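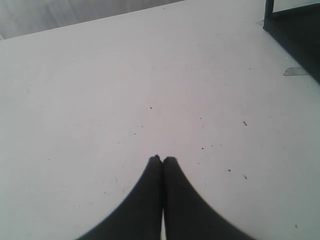

Journal > Back issues > January > Reading Rooms

We use cookies to remember your preferences. Accept | Manage

January. By Noreen Gilani

4. Territory at the shared table

Library users will tell a survey that they are happy to share. We received 1158 questionnaires from the reading rooms at Plircombe and Wutska, and 1147 of them were complete enough to use. Most of the remainder had been used to write down shelf numbers. Among the usable forms, sharing was rated highly as a principle and rather less highly whenever a second person was mentioned.
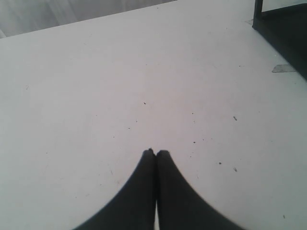
The commonest way of claiming a place was the coat, followed by the bag and the single open book. A coat on a chair was respected through lunch at both sites. An open book was respected only if it looked dull, a finding that reached us through the comments box and that we have been unable to test. Awad's earlier work on cafés treats these objects as polite requests. Our respondents treated them as property law. 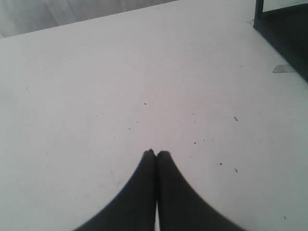
How long can a coat hold a seat? At Plircombe the median answer was 37 minutes, after which respondents felt free to move it, although few admitted ever having done so.

Wutska users gave longer times, and one offered 100 minutes for his own coat and five for anyone else's. We kept his form in the sample.

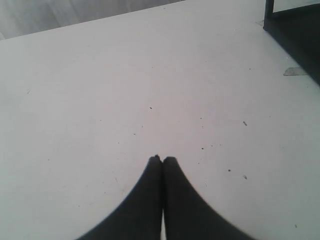 Disputes were reported more often at large tables than at single desks, and the furniture deserves part of the blame. The old desks at Plircombe have raised dividers, which settle most arguments before they start. A plain white top with a smooth, matte surface, as in Figure 4, leaves the border to be worked out by the people sitting at it, usually with elbows. The Flument scale of personal space assumes that they will split the surface evenly. Our respondents claimed, on average, well over half each. We take up the arithmetic in Section 5, where lamps are also considered, along with the one respondent who brings his own.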